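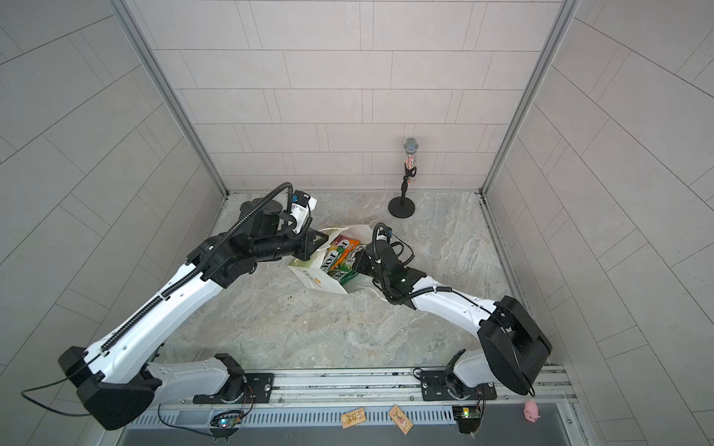

Weiße Papiertragetasche mit Süßwarenpackungen. Der Rand ist geknittert, die Packungen stehen aufrecht.

Start Material Verpackung Handel Archiv Abo

Lesezeit: 7 Minuten

Stand und Last
Warum gefüllte Papiertaschen kippen und was sich beim Packen dagegen tun lässt

Von Thilini Wanigasekara

Eine Papiertragetasche wird für den Zustand konstruiert, in dem sie hängt. Die Griffe nehmen die Last auf, die Verstärkung am oberen Rand verteilt sie auf die Wände, der Boden trägt die Ware. In dieser Stellung ist das Bauteil gut untersucht. Weniger untersucht ist der Zustand, in dem die Tasche den größeren Teil ihrer Nutzungsdauer verbringt: abgestellt auf einer harten, glatten Fläche, teilweise gefüllt, mit offenem Rand.

Beim Süßwarenhändler Vurkina beginnt der Arbeitstag in der Konfektionierung um sechs Uhr. Gepackt werden Präsenttaschen, vor allem im Dezember, überwiegend mit flexiblen Packungen: Folienbeutel, Schlauchbeutel, Siegelrandbeutel. Verwendet wird eine weiße Tasche des Herstellers Brollside, Flächengewicht 100 g/m², Höhe 300 Millimeter, Kreuzboden, Kordelgriffe. Everett Oyelaran leitet die Abteilung und hat dort eine Fehlerliste eingeführt, in der jede beanstandete Tasche einen Code erhält. Nach der letzten Saison standen 2.084 Einträge darin. Der häufigste Code war weder der Griffausriss noch der Bodenriss. Es war »K2«, gekippt mit Randverformung.

»Eine gerissene Tasche wird ausgetauscht, damit ist der Vorgang erledigt«, sagt Oyelaran. »Eine gekippte Tasche wird wieder hingestellt und kippt noch einmal.«

Der Schwerpunkt

Mechanisch ist der Vorgang einfach. Ein Körper steht, solange das Lot seines Schwerpunkts innerhalb der Standfläche liegt. Die Standfläche der Tasche ist ein Rechteck, dessen kurze Seite durch die Falte bestimmt wird. Bei einer Tasche dieser Bauart ist die Tiefe deutlich kleiner als die Höhe. Solange die Füllung niedrig und gleichmäßig verteilt ist, bleibt das ohne Folgen.

Aufrecht gestellte Beutel verändern die Lage. Ein Siegelrandbeutel mit losem Inhalt ist unten schwer und oben leer. Er steht nicht von selbst und lehnt sich an. Stehen mehrere Beutel hintereinander, lehnt sich jeder an seinen Nachbarn und der letzte an die Papierwand. Diese nimmt damit eine Querkraft auf, für die sie keine Aussteifung hat. Sie beult aus, die Beutel rücken nach, der Schwerpunkt wandert in Richtung der ausgebeulten Wand. Ab einem bestimmten Punkt genügt ein Stoß gegen den Griff.

Im Packraum ist der Ablauf bekannt, auch wenn er dort selten in diesen Begriffen beschrieben wird. Man spricht davon, dass eine Tasche »zieht«. Gemeint ist die einseitige Neigung, die kurz nach dem Loslassen einsetzt.

Der Rand

Der obere Rand hat bei der Papiertasche zwei Aufgaben. Er leitet die Kräfte aus den Griffen in die Wand ein, und er hält den Querschnitt offen. Die erste Aufgabe erfüllt er auch in geknittertem Zustand noch leidlich, sofern die Klebung der Griffverstärkung intakt ist. Die zweite erfüllt er danach kaum noch.

Papier hat ein Faltgedächtnis. Wird eine Wand über einen engen Radius gebogen, brechen Faserbindungen auf der Zugseite, und die Stelle wirkt fortan als Gelenk. Glattstreichen stellt die Optik zum Teil wieder her, die Biegesteifigkeit bleibt herabgesetzt. Ein Rand mit mehreren solchen Gelenken schließt sich unter seinem eigenen Gewicht oder fällt nach außen.

Für das Nachpacken hat das praktische Folgen. In eine Öffnung mit stabilem Rechteckquerschnitt lässt sich ein Beutel senkrecht einführen. Bei zusammengefallenem Rand muss dieser zunächst aufgehalten werden, was eine Hand bindet. Zugleich wird jede Greifbewegung ungenauer, und der Rand wird ein weiteres Mal geknickt. Bei Vurkina gilt inzwischen die Regel, eine Tasche nur an den Schmalseiten anzufassen. Dort liegt die Faltung der Seitenfalte, und das Papier ist in diesem Bereich ohnehin vorgebogen.

Die liegende Tasche

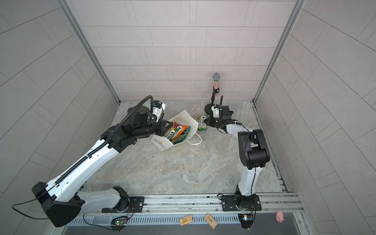
Auf der Seite liegend: Packungen in Grün, Rot, Orange und Weiß. Der weiße Kordelgriff liegt auf dem Boden.

Kippt eine Tasche vollständig um, ändern sich die Lastverhältnisse. Die vormals senkrechte Wand wird zur Auflagefläche. Die Packungen, zuvor nebeneinander angeordnet, liegen nun je nach Ausrichtung übereinander oder stehen auf ihrer Schmalkante. Bei kompakter Füllung bleibt der Block beisammen. Auf der vordersten Packung im Bild ist der Aufdruck FOX'S noch zu lesen, obwohl die Tasche liegt. Für eine Sichtkontrolle reicht das aus, und die Tasche müsste dafür nicht ausgeräumt werden.

Das Verpackungslabor Lindgren hat für Vurkina das Wiederaufrichten untersucht. Die Empfehlung des Berichts lautet, die Tasche nicht am Griff hochzuziehen. Der Griff setzt am Rand an, also am weitesten vom Drehpunkt entfernt. Der Hebel ist günstig, doch der Zug wirkt schräg zur Klebefläche, und die Verstärkung wird geschält statt geschert. Schälbelastung ist für Klebungen der ungünstigste Fall. Vorgesehen ist stattdessen, den Inhalt mit einer Hand gegen den Boden der Tasche zu drücken und mit der anderen die aufliegende Wand anzuheben. Die Bewegung ist langsamer und erfordert Übung.

Zum Griff selbst: Kordeln haben gegenüber flachen Papiergriffen den Vorteil, dass sie ohne Last zur Seite fallen und die Öffnung freigeben. Bei einer liegenden Tasche fällt die Kordel auf die Unterlage und kann beim Verschieben unter das Papier geraten. Wird die Tasche dann aufgerichtet, steht sie auf dem eigenen Griff. In der Fehlerliste ist das »K4«, ein seltener Code, der aber nach Oyelarans Angaben mit großer Sicherheit einen zweiten Sturz zur Folge hat.

Die Unterlage

Der Einfluss der Oberfläche wird häufig überschätzt. Auf einer glatten, harten Fläche ist die Reibung zwar gering, für das Kippen ist hohe Reibung jedoch ungünstiger. Eine Tasche, die seitlich angestoßen wird und gleiten kann, bleibt eher stehen. Wird der Boden festgehalten, setzt sich der Stoß in eine Drehung um die Kante um. Gummimatten auf dem Packtisch, wie sie vielerorts liegen, sind für Glas sinnvoll. Für hohe, leichte Papiertaschen bringen sie keinen Vorteil.

Wichtiger ist die Ebenheit des Taschenbodens. Der Kreuzboden wird flach geliefert und muss vor dem Befüllen ganz ausgeklappt werden. Bleibt eine der dreieckigen Laschen halb stehen, entsteht unter der ersten Lage ein Keil. Brollside legt den Kartons deshalb eine Bodenpappe bei. Bei Vurkina wurde sie lange weggelassen, weil das Einlegen einen zusätzlichen Handgriff kostet. Seit der Auswertung der Fehlerliste wird sie wieder verwendet.

Packschema

Oyelaran arbeitet mit der Packsoftware Traris, die aus den Abmessungen der Artikel eine Reihenfolge errechnet. Für formstabile Schachteln sei das Ergebnis brauchbar, sagt er, für Beutel nur bedingt. Das Programm behandelt einen Beutel als Quader mit fester Dicke. Tatsächlich hängt die Dicke davon ab, wie der Inhalt verteilt ist und wie stark benachbarte Packungen drücken.

Das handschriftlich ergänzte Schema, das im Packraum aushängt, lautet verkürzt:

Bodenpappe einlegen und bis in die Ecken andrücken.
Erste Lage flach, schwere Beutel zuerst. Inhalt vorher mit der flachen Hand verteilen.
Zweite Lage stehend, Siegelnaht nach oben, Reihen parallel zur Breitseite.
Benachbarte Beutel abwechselnd drehen, damit sich die dicken Enden nicht auf einer Seite sammeln.
Restspalt mit Seidenpapier füllen, nicht mit einem weiteren Beutel.
Griffe nach außen legen. Tasche loslassen und bis zum nächsten Arbeitsschritt stehen lassen.

Der letzte Punkt dient der Kontrolle. Eine Tasche, die zieht, tut das meist in den ersten Sekunden. Sie wird dann bis zur ersten Lage geleert und neu aufgebaut. Das Zurechtrücken der oberen Packungen wurde versuchsweise zugelassen und wieder gestrichen, da die Ursache fast immer in der unteren Lage zu finden war.

Offen ist die Frage des Papiers. Brollside bietet dieselbe Tasche in einer schwereren Qualität an. Die Wände beulen später aus, die Falzkanten brechen dafür leichter, und der Preis steigt. Lindgren hat eine Vergleichsreihe mit beiden Qualitäten vorgeschlagen, bei identischer Füllung und definiertem seitlichem Stoß. Eine Entscheidung liegt bei Vurkina bisher nicht vor. Bis dahin wird mit dem vorhandenen Bestand weitergepackt.

Kommentare (4)

falzbein
Zur Bodenpappe: Laufrichtung beachten. Quer zur Breitseite eingelegt wölbt sie sich bei Feuchte, und der Keil ist wieder da.

M. aus dem Lager
Wir packen Chipstüten in ähnliche Taschen, da funktioniert das mit der flachen ersten Lage nicht. Zu viel Luft im Beutel. Gibt es dafür auch ein Schema?

Kordula
Seidenpapier im Restspalt ist schön und gut, aber bei uns ziehen es die Kunden als Erstes heraus, und dann liegt die Tasche doch.

falzbein
@M. aus dem Lager: Bei Chips Karton unten rein, Tüten darauf stehend. Anders haben wir es nicht hinbekommen.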